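Speaker notes: Reading a series out of order
Library evening session, Thursday, 7 pm. Talk runs 25 minutes, then questions.

Start on time. People at the back can't hear until the door is shut, so shut it first.

Opening. Say who I am and how long I've been running the crime fiction group. Say the subject: what happens when you pick up a long series at book four or book nine instead of book one. Ask for hands, who has done this by accident. Wait for the hands.

My own case. I bought The Salt Ledger at a church sale without noticing the small "7" on the spine. It's one of the Sarnard books, set in a harbour town of that name, with Inspector Yordanov. I read 61 pages before I understood that the woman he kept avoiding was his former sergeant, and that everyone else reading it would have known why. I kept going. I finished it in one weekend, then went back for the first one.

Point to make: I enjoyed book seven more than book one. Book one is a decent puzzle with a slow middle. If I had started there I might have stopped there.

Next, what the author owes the newcomer. Read the two short passages (yellow tabs). The first is from book three, where the back story arrives in a single paragraph at breakfast. The second is from book seven, where it comes out in pieces over four chapters. Read the second one slowly. Don't do the accent.

Mention the length of the whole thing. All 19 books together come to over 2606 pages of the old paperback edition, and the last one alone is 624. Pause for the groan. Then say that the middle books are thin and most can be read in two evenings.

The spoiler problem. Be fair here. Book seven gives away the killer in book two, by name, in a line of dialogue. I knew it for the whole of book two and it did spoil the last third. It didn't spoil the scenes on the ferry, which are the best thing in it. Crime readers mind this more than readers of historical or family sagas, and I think they're entitled to.
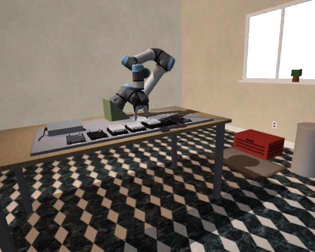 Vlasta Papadopoulos doesn't accept any of this, and wrote to the group after the last meeting to say that a series is one long book and starting at seven is like walking into a play at the interval. She also said that the sergeant's departure in book five only works if you've had four books of liking her, and that I'd robbed myself of it.

Read that out in full. It's the strongest argument against me and she's right about the sergeant. When I got to book five I already knew she was leaving, and I read it waiting for it to happen. My answer is that I reread book five last winter and found it just as sad the second time, so the knowing can't be the whole of it.

Compare with the Skesier novels, briefly. Those were published out of their own order to begin with. The fourth to appear is set first, and readers still argue about which way to go. I'd say publication order, as the writing improves and it's odd to go from the polished one back to the rough ones. Skip this section if we're past 7:20.

Practical part. Handout has the Sarnard list on one side and Skesier on the other. Points to say aloud:

Check the front of the book for a list of titles. The Studano reprints leave it out, so use the catalogue.
If a series runs past ten, try one from the middle before you commit to the lot.
Never read the foreword first in a reissue. Go back to it afterwards.
Large print copies of books one to four are on order. Put your name down at the desk.

Closing. Go back to the hands question. Ask whether anyone has given up on a favourite series, and at which book. Last time this took 15 minutes by itself, so it can fill the rest of the session if needed.

If asked about the television version: I've seen two episodes. They moved the harbour inland and made Yordanov a good deal more cheerful. No further opinion.

If asked what to read next: The Salt Ledger, and bring it back by the end of October, as there's a queue.

Contact: ask at the front desk | Copyright the speaker. Please don't circulate without asking | Back to top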